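Saturday, September 27, 2025
Dye shed notebook, Pedau

Third go at the walnut brown for the Weltitz order, and I'm finally getting somewhere! The pot held 378 g of crushed hulls, soaked since the start of the week, and I put in 400 g of the Mamo wool (the scoured stuff, from the blue sack - please leave the other sack alone, it still has grease in it). Held it just under a simmer for 5 hours and let it cool with the wool in.

Skein 1 came out a really nice deep cocoa. Skein 2 is a shade redder and I'm blaming the iron kettle, or maybe the well water, which smelled odd again this morning. Skein 3 got tied too tight, my fault, and has pale bands at both ties. I'm keeping it for the sample book anyway.

Weltitz wants something duller than Vovirura did, more taupe, less chestnut. I tried a pinch of iron in a jar on the side and it went gray so fast I nearly dropped the spoon. Half a pinch next time, and stir first!

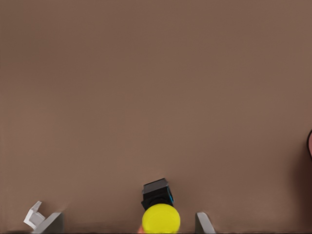
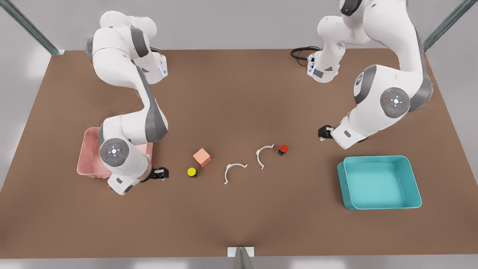
Skein 1 still needs a proper look in daylight, the shed bulb makes everything look yellow. Rinse water ran clear on the fourth bucket. Batch number is 3645, tag is on the peg by the door. I strained the leftover bath into the lidded crock and there's plenty of color in it, so I want to run some of the scrappy Mamo ends through on the next warm day. Also we're nearly out of alum, and the long thermometer reads low.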